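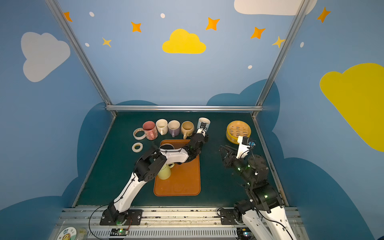
Valonard R4 portable radio: review

The R4 is a DAB+ and FM portable aimed at people who follow regional music shows and want to keep them. It records to a memory card, has 16 presets and runs from the mains or an internal battery. I have used it daily since March, mostly for evening sessions and live relays.

Reception is good. In a ground floor room where my old Landwood drops out on two multiplexes, the R4 holds both. FM is average, with some hiss on weaker stations until you switch to mono.

Timed recording is the main reason to buy it. You can set seven timers, each daily or weekly. Files are saved as broadcast, without re-encoding. The clock takes its time from the DAB signal, but recordings start four seconds late, and there is no setting to add a margin. Set the timer a minute early.

Sound is clear in speech and thin in the bass. Acoustic sets come across well; a full band at volume does not. The headphone output is better than the speaker and free of hum.

The menus are slow. Renaming a file means scrolling through the alphabet with a dial, and the manual covers this in one line.

Recommended for recording. For listening alone, the Ghanem is cheaper and sounds fuller.

Ettore Zanetti
August 28, 2023

Print this page | E-mail this page

Comments (2)

fm_diehard: Does it split long recordings?

Pask: Mine does, every 2 hours. No gap when played back.

Related
Andlow desktop aerial: tested
Recording from DAB: a short guide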